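Against the Flexible Room

By Young-sook Ham

Every few years a city decides that what its arts scene needs is a room that can be anything. Fedton is having its turn now. The old Urko bus garage is to become a "fully adaptable cultural hall," 1,298 square meters of it, with a seating bank that slides into the wall, a ceiling grid that takes any lighting rig, and partitions on tracks. The drawings by Perovier show the same space as a theater, a gallery, a farmers' market and a dance floor. In all of them the weather is good and the room is full.

I have sat in enough of these halls to doubt the drawings. My complaint is with the word "flexible," which has become a way of putting off a decision. A theater has opinions. It wants a certain height, a certain dark, a way for a performer to get from one side of the stage to the other without being seen. A gallery wants long walls and even light, and a door wide enough for a crate. If you ask one room to satisfy both, you usually get a tall gray box with good power outlets.

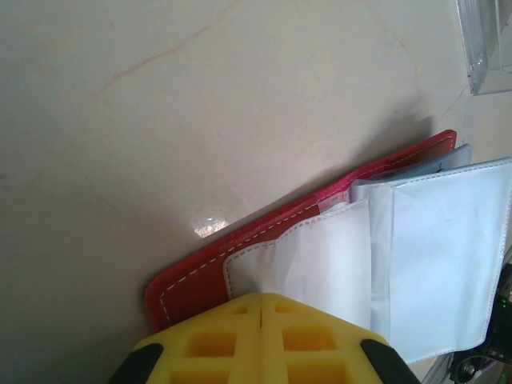 Who moves the walls?

The part that never appears in the drawings is labor. Movable partitions have to be moved, by people on a payroll, between the end of one event and the start of another. Retractable seating needs servicing. At Yeom, the arts center two towns over that gets cited as the model for all this, the seating bank has been left out since its second season. It takes three people most of a morning to put away, and the operating budget pays for one technician. So Yeom is a theater, 429 seats, with poor sightlines from the sides and a flat floor that dancers like. It could have been a good theater for the same money.

Mi-kyung Cheon, who ran programming there before leaving to teach, put it to me more kindly than I would. "We kept paying for possibilities," she said. "The calendar was nearly all plays and concerts, and you could have guessed that before the building opened."

I think she's right that you could have guessed. Fedton has a chamber choir, a busy amateur theater and a ceramics group with a waiting list. Their needs are known and can be written on one sheet of paper. The choir wants a hard ceiling and quiet ventilation. The ceramics people want a sink with a proper trap, plus a floor that can be hosed down. None of this is glamorous, and a track-mounted partition supplies none of it.

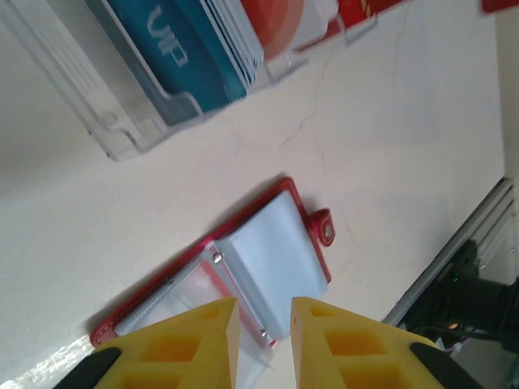 What the defenders say

The strongest argument on the other side is that tastes change and buildings last. Fix a room's purpose today and you may have an expensive relic in thirty years. I take that seriously. But look at which old buildings have been reused well: mills, churches, schools, the Urko garage itself. They were built hard for one purpose, with generous windows and floors that could carry weight. Later users adapted them because there was something there to push against. It's the all-purpose civic rooms of the seventies, with their folding walls and carpet tile, that tend to get torn down.

There is also a money argument, and I trust it less. One room doing four jobs sounds cheaper than two rooms doing one each. It may be, on opening day. Add the staff hours, the storage for whatever isn't in use, and the nights lost to changeovers — most hire calendars bury those — and I'd want to see the sums. Fedton hasn't published any past the construction cost.
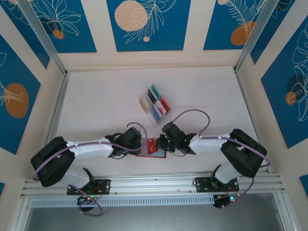
Two robotic arms on a rail, with a small tray between them.

My own preference for the garage would be dull to draw. Build a proper hall at the tall end, where the buses were washed, and make it good for voices. Put workshops along the street side, with ordinary doors that lock. Leave the back bay alone, unheated if need be, and let people find out what they want from it. That last piece is the only flexibility I believe in, and it costs very little.

The council votes on the scheme in July. I expect it will pass. I'd still ask the members to request one more document before then: a week's schedule for the finished building, hour by hour, with the changeovers marked and a wage beside each of them.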